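Support > Tickets > Network > Slow link, Drastonham office

Ticket opened by: Ragnheiður Bergmann
Assigned to: Necati Saraç
Status: Closed
Opened: Jul 4, 2021

Problem as reported

File copies from the Drastonham office to the Flekisholm server have been slow since the move. A folder of 2,998 scans used to go over in a coffee break. Now it takes most of the morning, and twice it has stopped partway with a "network name no longer available" message. Web pages load fine. Email is fine. Only the one desk is affected as far as I can tell.

Log

Necati Saraç: Asked Ragnheiður to check the link speed in the adapter settings. It shows 100 Mbps. The card and the switch are both rated for 1,000, so the link is dropping down when it negotiates.

Necati Saraç: Updated the network driver and restarted. No change. Turned off energy saving on the adapter. No change. Put it back the way it was.

Ragnheiður Bergmann: Aksel had me force the speed to 1,000 in the driver. The connection went away completely until I set it back to auto. Please don't suggest that one again.

Necati Saraç: Understood. A gigabit link needs all four pairs in the cable and 100 Mbps only needs two. When a link falls back like this I look at the cable and the plugs first, then the port. Please try a different port on the switch with the same cable.
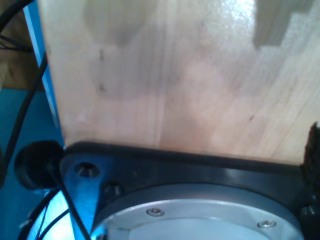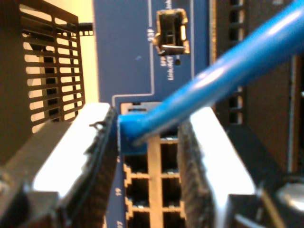
Second picture: blue patch cable at the switch port.

Ragnheiður Bergmann: Same result on the other port, still 100.

Necati Saraç: Then the switch port is probably not the cause. Ran the cable test from the switch page. Pair 3 reports open, the others are OK. Danjuma will bring a tested cable over from Plokstead.

Danjuma Onuoha: Swapped the cable from the wall plate to the PC, not the one at the switch. Link came up at 1,000 right away. The old one had been under a desk leg - you could feel the flat spot. Cut the ends off so it doesn't go back in the drawer.

Ragnheiður Bergmann: Copied the same folder again. It finished without stopping. OK to close.

Resolution: damaged patch cable at the desk end. Driver settings left on auto.

2 comments | 4 shares

Ingvar Mikkelsen
Had the same thing with one open pair. For us it was the wall plate, so punch that down again if a new cable doesn't help.

Aksel Bjarnason
Sorry about the forced speed. It worked on an older card I had.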